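Cleaning the Dust Out of a Desktop Computer

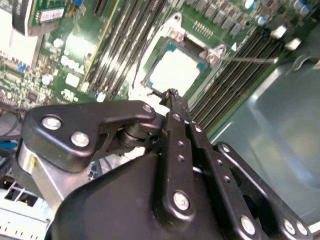

A green motherboard in its metal chassis.

A computer that sits on the floor will fill with dust faster than one on a desk, and a computer in a house with a dog will fill faster still. Ours went under the kitchen desk in June and by winter the fan could be heard from the hallway. The job takes less than an hour and needs very little that you don't already have.

What you need

A Phillips screwdriver, medium size
A can of compressed air
A soft paintbrush, one inch, never used for paint
Cotton swabs
Rubbing alcohol, the strongest the drugstore sells
A muffin tin or egg carton for the screws
An old bed sheet

Before you open anything

Shut the computer down from the menu, turn off the switch at the back if there is one, and pull the power cord out of the wall. Then hold the power button in for a few seconds to drain what is left. Take a picture of the cables at the back with your phone. You will think you can remember where they go.

Carry the case outdoors or into the garage. The dust is fine and gets into curtains. If you have to work inside, spread the sheet on a table and keep it off the carpet, where you pick up static just by walking. Touch bare metal on the case before you reach in, and again every so often while you work.

Opening the case

Most side panels slide toward the back once two or three screws are out. Put each set of screws in its own cup of the muffin tin. Case screws and drive screws look alike but the threads differ, and forcing the wrong one will strip the hole.

Getting the dust out

Start at the top and work down. Use short bursts and keep the can upright - tipped over, it sprays liquid cold enough to damage parts. Hold each fan still with a finger or a cotton swab while you blow on it. A fan spun by the air can go well past its normal speed and wear out the bearing.

The metal fins under the processor fan hold the most dust. Loosen it with the brush first, then blow it out from the side. Do not take the fins off unless you have fresh thermal paste on hand to put them back.

Do not use a household vacuum inside the case. The plastic nozzle builds up static. It is fine for the outside vents and for the sheet when you are done.

For sticky dust, the kind you get near a stove, dampen a swab with rubbing alcohol and wipe the fan blades one at a time. Let everything dry for 20 minutes before you put the power back. Keep alcohol off the labels or the printing will run.

Filters

Many cases have a foam or mesh filter at the front or the bottom. Foam can be washed in the sink with dish soap, squeezed in a towel and left overnight. Never put it back damp. Zamfira Radu wrote in to say that she keeps a spare so the computer is not out of use while the first one dries, and I now do the same.

Putting it back

Check that no cable is resting against a fan. Slide the panel on, put the screws in finger tight, then a quarter turn with the screwdriver. Plug in the monitor and keyboard first and the power last. If it beeps and will not start, unplug it and press the memory sticks down firmly at both ends - they sometimes work loose from the brushing.

How often

Twice a year with pets or a smoker in the house, once a year otherwise. A board or a couple of bricks under the case to lift it off the floor makes a noticeable difference. Leave a hand's width behind it for the air to get out.

Leftover compressed air works well on sewing machines, window tracks and the coils at the back of the refrigerator. Store the can upright and away from the furnace.

Page updated 19 January 2025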